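**Limescale in the office water boiler – dose and interval?**

**tarn_valve** – 2019-01-21
We have a Prevness boiler at the Lidside office, 11 liters, hard water. The manual says descale every 4000 cups. Flow at the tap has already dropped and tea has a film on it.

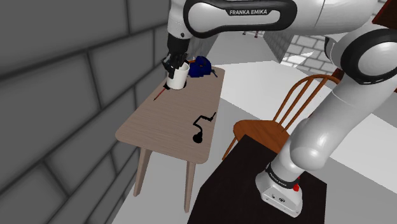
I used citric acid, 100 g in a full tank, left for 2 hours. The film came back within a week. Is the dose too low?

**kettlewright**
Dose is fine. Your interval is too long. That cup figure assumes soft water.

**mono_basin**
Disagree. 100 g in 11 liters is under one percent. Double it and drain while warm.

**kettlewright**
Double it and you'll be replacing the tap seal by February.

**mono_basin**
Depends on the seal. Silicone takes it with no trouble.

**tarn_valve**
Seal is silicone. I'll try 200 g – and fit a Jillunus filter on the inlet afterward.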